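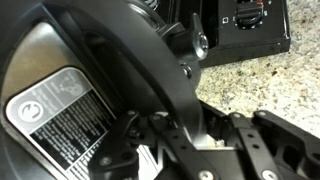 Kirholm財団 材料化学助成 中間報告
「光ではがせる接着剤」の進み具合について
2020年6月5日

いつもお世話になっております。前回の報告が少し堅すぎて読みにくかったとのことでしたので、今回は普段の口調で書かせてもらいますね。細かいデータは別添の表にまとめてあります。

まずはおさらいから。私たちが作ろうとしているのは、使っている間はしっかりくっついていて、短い波長の紫外線を当てるとするっとはがれる接着剤です。主鎖はごく普通のアクリル系で、側鎖にクマリンという分子をぶら下げています。クマリンは長めの波長の紫外線で二つずつ手をつなぎ(これが架橋になります)、短めの波長を当てるとその手を離します。反応そのものは昔から知られていて、教科書にも載っています。ただ、溶液の中できれいに進む反応が、板と板に挟まれた薄い膜の中でも同じように進んでくれるかというと、なかなかそうはいかないんです!

この半年は、ほとんどその「薄い膜の中」との格闘でした。作った試験片は228枚。冬の間に仕込んだ分は、正直あまり自慢できる出来ではありません。硬すぎる膜ではクマリン同士が動けず、相手を見つけられないまま固まってしまうようで、架橋の進み具合がまるでそろいませんでした。そこで側鎖の根元に柔らかいスペーサーを入れてみたところ、ばらつきがぐっと小さくなりました。提案してくれたのは共同研究者のBianka Medveさんです。私は最初「強度が落ちるだけでしょう」と反対していたので、ここはきちんと彼女の手柄として書いておきます。
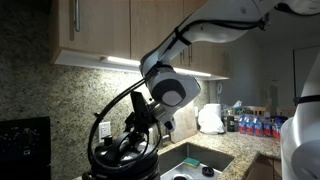

スペーサー入りの配合は、所内ではHladunと呼んでいます。長さを三通り試して、いまは真ん中のもので進めています。短いと効果が薄く、長いと今度は膜がべたついて、試験片を重ねて置いておくだけで隣とくっついてしまうんですよね。室温での引張せん断強度は、スペーサーなしの配合とほぼ同等のところまで戻せました。はがすほうは、照射後の強度が照射前の35パーセント。目標はもっと下なので、まだ半分来たかどうかという感じです。

なぜ残りが下がりきらないのか。いちばん怪しいのは光の届き方だと思っています。クマリンの二量体だけでなく、切れて戻ったクマリンも同じあたりの光を吸うので、表側が先に切れると、奥へ行く光がそこで食われてしまいます。膜を薄くすれば楽になりますが、今度は凹凸を埋められません。添加剤で逃げる手もあるものの、候補のうち二つは保存中に黄色くなったので外しました。

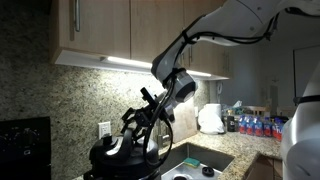 次に、何を貼るかという話です。申請書ではガラス同士だけを対象にしていましたが、企業の方と話すと、必ず「木や樹脂にも使えますか」と聞かれます。答えは、片側が紫外線を通すなら可能性あり、両側とも通さないなら今の設計では無理、です。それに加えて形の問題もあります。写真の上のほうに並んでいる明るい色の木の吊り戸棚、ああいう平らな扉の面なら膜の厚みをそろえやすいのですが、手前の白いアームのような丸みのある面になると途端に難しくなります。曲面では端のほうに接着剤がたまり、そこだけ光が通りません。そういうわけで、後半は「平らな木の板に透明な樹脂板を貼ってはがす」を最初の課題に選びたいと考えています。申請書の範囲から少しはみ出しますので、ご意見をいただけると助かります。

耐久性のほうも少し。試験はCletivelにお願いしていて、高温高湿の槽に約1,000時間入れた分の結果が戻ってきました。架橋した膜の強度は思ったより落ちていません。むしろ心配なのは窓際に置いた試料で、日光だけで少しずつはがれやすくなるのではと疑っています。比較用の遮光試料を用意していなかったのは私のうっかりで、今月から両方そろえてやり直しています。 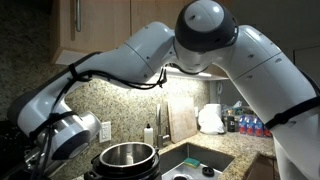

お金の話もしておきますね。消耗品費は予定より2,175ユーロ多く使っています。大半は紫外線ランプの交換と、Fisnessから買っている石英板です。ガラスは短波長をかなり吸ってしまうので、最初からもっと石英を見込んでおくべきでした。超過分は、取りやめた春の学会の旅費から回すことで事務の方と相談中です。総額は変わりませんが、費目間の移動になりますので、様式が必要でしたらお送りください。

人手については、春先に実験室へ入れる人数が絞られたため、測定の一部が後ろにずれました。その間にMedveさんが古い測定データを全部整理し直してくれて、温度補正の抜けが一か所見つかっています。別添の表は補正後の値です。前回お送りしたものと数字が少し違うのはそのためで、結論には影響ありません。

これからの予定ですが、まずスペーサー入り配合で光の届く深さをきちんと測り、そのあと木と樹脂の組み合わせに移ります。はがしたあとにもう一度貼れるかどうかも、やりたくてうずうずしているのですが、深さの測定が片づくまでは我慢します。次の報告は10月にお送りします。対象材料の変更についてだけは、その前にお返事をいただけますでしょうか。木の板の発注に少し時間がかかりますので、どうぞよろしくお願いいたします。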